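The Joshi two-slot toaster, after a winter of crumpets

I've had three toasters die on me in this kitchen, so when the last one started burning one side and ignoring the other I decided to buy something I wouldn't be cursing by June. A friend put me on to the Joshi two-slot in black. It's the plain one, with long slots, and it doesn't have a screen or sing you a tune when it's done. I've been using it every morning since autumn and I love it. I know that's a big word for a toaster!

First, the slots. They're long enough to take a proper slice off a sourdough loaf the tall way or the wide way, and I can't tell you what a difference that makes if you bake. My old toaster left an inch of bread poking out the top like a pale little hat, and I'd have to flip it and go again, and then the middle got done twice. The Joshi takes the whole slice down. Crumpets go in fine, and so do thick-cut raisin bread and half a Turkish roll if you squash it a bit with your palm first. Bagels are the one thing I'd call a tight fit, and only the fat ones from the market.

Browning is lovely and even. Setting three is my spot for white bread, four for grainy, and frozen slices need the defrost button and then four again. The second round comes out darker than the first if you go straight in, so I drop it half a notch. The coloured ring around the dial is hard to read before coffee, and I would have liked a bit of a click between the numbers.

The lever is stiff for the first week or so and then it settles down. It has a good high lift too, so small things come up far enough to grab without going in after them with a fork (please don't). The crumb tray slides out from the back. I empty it when I remember, which is less than I should, and it's never smelled.

I wondered whether I even needed one, seeing we already had a stainless benchtop oven that does toast after a fashion. It does a whole tray of cheese on toast beautifully and I wouldn't give it up. For two slices of plain toast, though, you wait and wait, and one side always dries out before it colours. They live side by side now and both get used. Granola stays in its jar within reach for the days I can't decide.
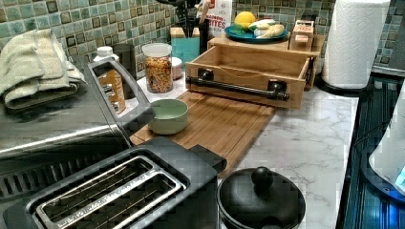 Trinidad Lagman wrote to me after I raved about this toaster last time, saying hers was wonderful with bread but hopeless with English muffins, which kept leaning over and coming out striped. She'd fixed it by putting the two halves in together, cut sides facing out, and turning the dial up one. I tried it that same afternoon and she's right, it works a treat. The insides stay soft and the outsides catch just enough.

Cleaning is easy. The dark finish hides marks well, though flour dust shows up the minute you bake anything, and a barely damp cloth takes care of it. Don't use a scourer. I keep the cord short underneath, where there's a little wrap, and that leaves more room for the cutting board. Bench space matters a lot to me, because everything in our house gets chopped, buttered and argued over on that one board, and the toaster's boxy shape means it sits neatly in the corner and stays put when you push the lever.

On to the grumbles. The cancel button is the same size and shape as the defrost button and right next to it, so I've ruined a few rounds by hitting the wrong one. It ticks while it cools. I also rang about the warranty, and it took 15 minutes on hold to find out that I had to register online with the number stamped under the base, which I'd been told was on the box. Mine ended in 2084 and the last digit looked a lot like an 8, so take it to a window.

If you mostly do toast for a crowd, get a four-slot. The Drostex one my sister has is terrific and a bit quicker, but it's a big thing and it would swallow half my counter. For one or two people who take their bread seriously I'd buy the Joshi again tomorrow, and I've already talked my neighbour into one. She got hers in cream, and I'm a tiny bit jealous.

Next up I'm trying it with gluten-free loaves, which always seem to colour differently. If you have a favourite brand that toasts well, leave me a note.

Recent reviews
Triltudov bread knife, one year on
Zoler stovetop kettle: pretty, but does it pour?
Drostex four-slot toaster (guest review by Ankit Bhardwaj)
Looking after bamboo boards
21 things to put on a crumpet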